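3.2 Getting the boats to the water

The Trendar survey asked 17 owners of small wooden sailboats how often they launched in a season. Most gave a figure that their logbooks, when we could find them, did not support. One owner had bought 2 outboards and sailed with neither. Distance by road was the excuse given most often (Figure 4), followed by paint. 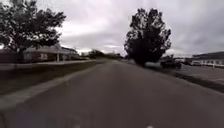 Figure 4. A straight stretch of asphalt road with a curb and grass on the left.

3.3 Selling up

Owners who listed a boat in January waited longest for a buyer. Sönmez reports the same for the Grallura moorings, where asking prices fell by roughly 15 percent before anyone telephoned.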